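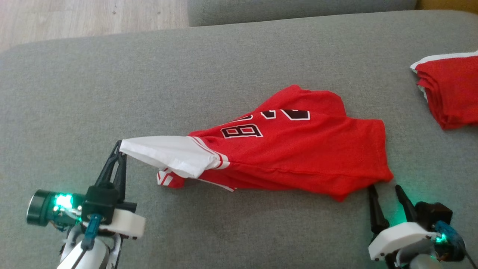 3.2 Where the kit is kept between matches

The second theme in our interviews was the way from the pitch to the washing machine. We talked with parents and older players of two amateur football clubs, Gumotska and Homura, and asked them to tell us what happens to the clothes after the player comes home. We received 82 answers that could be used. Most families have a laundry room or a corner for dirty clothes, but the kit often does not reach it on the same evening. The sofa was named more often than any other place. A red jersey with white sleeves, lying wrinkled over a grey sofa seat as in Figure 2, is close to what many parents told us in words. Kobori and Negri (2019) call such places "stations", and we keep their term. A station is a place where a garment is allowed to wait, although no one in the family has decided it.

The time of waiting was different between the clubs. In Gumotska, where training is held on two evenings one after another, 13 families said that the same kit is worn again before it is washed. In Homura this was rare, and the parents there spoke more about smell and about grass on the furniture.

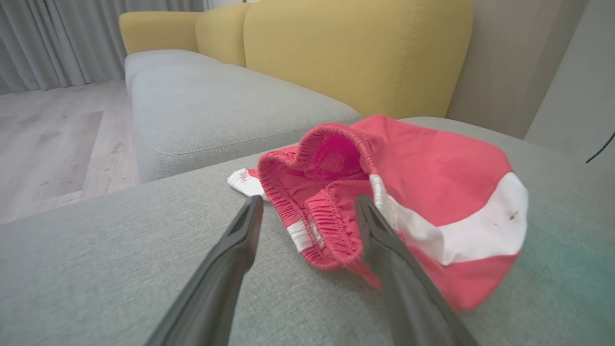
Figure 2. Team clothing on a sofa: jersey (top) and shorts (bottom).

We also asked who moves the kit from the station to the machine. The answers of parents and players did not agree well. Players over the age of 14 often said that they do it themselves, while their parents said that they do it only after a reminder. Karppinen (2016) found the same difference in his study of school bags, and he explains it by the fact that a reminder is remembered by the person who gives it. We think this explanation is good also for our material, but our questions were not made to test it. One mother in Homura kept a short diary for us in July, and her notes are discussed in Section 3.4 together with the washing costs.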